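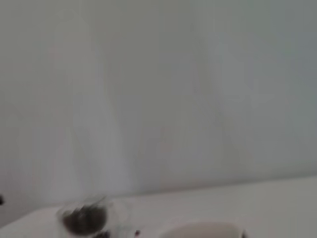
My sister-in-law asked me in January to write down how we made the small tea corner, because she wants to do the same in her hallway. So this page is for her, and for anyone who has one short wall and does not know what to do with it. We live in the Gittins building, on the second floor, and the kitchen there is narrow. For four years the corner beside the kitchen door held only shoes and a broken fan. Now it is the place where I drink my first tea. I kept it very plain: a white top against a pale wall, and a clear glass cup standing on it. My husband said it looks like a waiting room at the dentist. I like it this way, and he also drinks his tea there, so I do not take the complaint too seriously.

The wall
We painted it two times. The first color was a yellow cream, and in the morning it was nice, but under the lamp it became the color of old paper. The second is a light gray from Windeo, and the name on the can was Letero. It is a gray which changes with the light, a little more white in one place and a little more blue in another. I was worried about this in the first week. My neighbor told me to wait and to look at it at different hours before I decide, and this was good advice. One can was enough for two coats, and the remaining paint is in the cabinet under the sink, if you want to try it.
There were four holes from the old coat hooks. I filled them, waited one night, sanded them, and then filled two of them again, because the first time I was not patient. Please wait the full night. I did not put any picture or hook on this wall after painting. People give me small frames as presents and I thank them, and the frames go to the bedroom.

The table
The table is from Jostider. It is 49 inches long and 30 inches high, and we bought it with the idea that it would be a desk for my son. He used it as a desk for one winter, then he moved to the dining table where his cousins sit, and the desk became mine. The height is comfortable for standing while you pour, and also for sitting if the chair is a normal one. With a bar stool it does not work, we tried.
A white top needs wiping every day. Tea leaves a brown ring in a few minutes and turmeric is much worse. I use a soft cloth with a drop of dish soap, then a second cloth with only water. For a ring that stays I make a paste from baking soda, leave it for ten minutes and rub slowly. Do not use the green side of the sponge. On my mother's table I did this once and the dull spot is still there, and she still shows it to guests.

The cups
I had 32 cups when we started. I know the number because I put all of them on the bed and counted, and then I was a little ashamed. Most were mugs from offices and weddings. I kept the glass ones and four mugs for visitors who do not like to hold hot glass, and the others went in two boxes to the school sale.
Why clear glass - because I want to see the tea. My father judged tea only by the color, before he tasted it, and I do the same. When it is too pale I give it one more minute. In a mug I always forget, and then it is bitter.
For washing, I put a spoon of white vinegar in the rinse water every two weeks. Our water is hard and the glass becomes cloudy without it. I let them dry upside down on a towel, and later I polish the rim with a dry cloth, turning the cup and not the cloth.

What it cost
Paint, filler, sandpaper and one brush were more than 2,000 rupees together, and the brush was the expensive part. The table I do not count, we had it already. The cups also. If you need to buy a table, I would look first at what is standing in the other rooms.

What I would do in a different way
I would paint before moving the table in. We covered it with a bedsheet, and paint went through the bedsheet in three places. It came off with a fingernail, but it took me an evening.
I would also plan the electric kettle better. The socket is on the other side of the door, so I boil the water in the kitchen and carry it over in the small pot. In summer this does not disturb me. In winter I would like the kettle closer, and maybe next year we will ask the electrician to come, if he answers his phone.
The last thing is the chair. I still use the one from the dining set, and every Eid when we have guests it must go back, and I drink my tea standing.

If you have a question about the paint or the vinegar, please write to me through the contact form. I read everything, but I answer slowly, usually after dinner.

Kausar Paracha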